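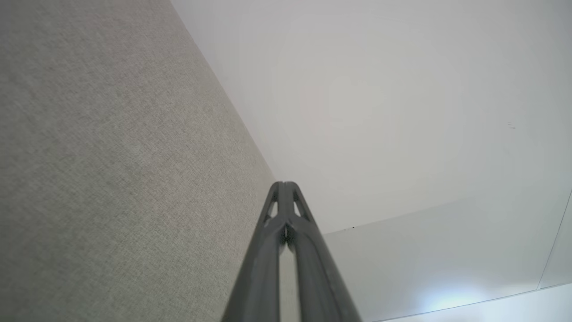 4 min read

Figure 2. Light grey woven fabric along a plain white surface.

3.2 Scale build-up and the taste of the first cup

I should say up front that I'm a tea drinker, and that I went into this part of the study fairly sure I could pick a scaled-up kettle from a clean one with my eyes shut. I couldn't, at least not reliably, and it bugged me enough that I changed how we ran the second round.

We used 24 electric kettles, all the Balivow 1.7 litre model, lent out to households and small offices in Liso where the tap water is properly hard. Every kettle sat on a plug-in meter (the Zosby one, which is cheap and logs each boil with a time and a duration), and by the time we called them back in March we had 2078 boils that I was happy to keep. I threw out anything too short to have got the water hot. Mostly those looked like someone flicking the switch, remembering the kettle was empty, and flicking it off again - I do it at home all the time.

The scale itself was easy to measure. We emptied each kettle, dried it, weighed it, ran a citric acid descale and weighed it again. The difference is what I call scale mass from here on. I know some of that will be loose flakes that would have gone out with the next pour anyway, but I didn't see a clean way to separate the two, and from the drinker's point of view a flake in your mug is still scale.

Boil time went up with scale mass, though the effect was smaller than the warnings on the back of the descaler packet had me expecting. The kettles that were refilled all day in offices came back worse than the household ones, which is no surprise. What I did find odd was how much the habit of leaving water sitting overnight seemed to matter. Two kettles with very similar numbers of boils could come back looking like they'd lived in different towns, and when I went back to the questionnaires the crustier one was nearly always the one that never got emptied. I'd love to chase this up properly with a controlled overnight soak, but we didn't have the bench time.

For the tasting we had 33 people try black tea and green tea made with water from a scaled kettle and from the same kettle after descaling. The green was poured at 80 °C and the black straight off the boil. With black tea the guesses were all over the shop. With green the tasters did a bit better, and a few of them wrote "chalky" or "flat" without any prompting, but the mugs had more surface film as well, and I can't rule out that people were judging with their eyes. In the second round we put lids on the mugs, and most of that advantage went away.

The Majumder filter jugs were tested separately and are covered in Section 3.3.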